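Beneo tube-handling sim, fault set

README, second revision

Contents: 122 simulated episodes of one arm working at a bench with tube blocks, a small rack and a blue container. Every episode in this set ended in a fault stop or was marked failed on review. Successful runs are kept in a separate folder and are not described in this file.

Views: one wrist view with a circular image, one room view.

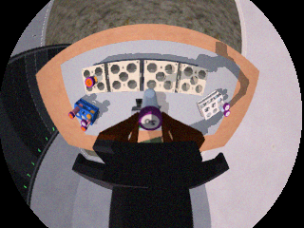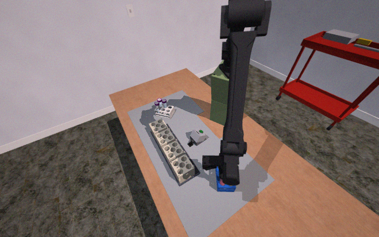
Comment from Urbańczyk on the first revision, kept at the top by request: "Please say early on that the fault label is the controller's opinion. I trained a stop predictor on the label column for most of December before I noticed that slips were being logged as collisions. If I had read the log format first I would have used the force trace."

The point is fair and the label section has been rewritten.

What went wrong

The runs were meant to be ordinary pick-and-place data. After an update to the Joltberg controller, the gripper started closing before the arm had finished its descent. The close command was sent when the target pose was accepted, and it should have waited until the pose was reached. On slow moves the fingers were shut by the time they got to the tube cap. They then pressed down on it until the force limit tripped, or pushed the tube sideways.

The limit itself was also wrong. The config file had it at 40 newtons. The value agreed for this bench was 13. The higher number came from a Kovstead template for a heavier gripper and was copied over with the rest of the file. In simulation this costs nothing but time. The same file was queued for the real cell and was pulled before it was loaded.

Labels

fault_code: written by the controller at the stop. There are 4 values: collision, slip, timeout, unreachable. Treat collision and slip as unreliable. A tube that slides out and lets the fingers touch each other is logged as a collision.

review_code: written by a person after watching both views. Uses the same values plus early_close. Use this one for training.

force_trace: vertical force at the wrist for the whole episode. Not filtered.

Known problems

The wrist view and the room view have separate clocks. Align them on the step index and ignore the timestamps.

Contact between fingers and caps is stiffer than on the real gripper. Peak forces should not be used to choose a safety limit for hardware.

Some timeout episodes have a short tail where the arm holds still after the stop. The tail has been left in.

Not suitable for

Estimating how often this fault would happen in normal use. Episodes were selected because they failed, and the share of each fault type says nothing about the rate on a working cell.

Changes since the first revision

Added review_code. Corrected the description of fault_code. Moved the force limit note out of the appendix. The episodes are unchanged, so existing splits still work.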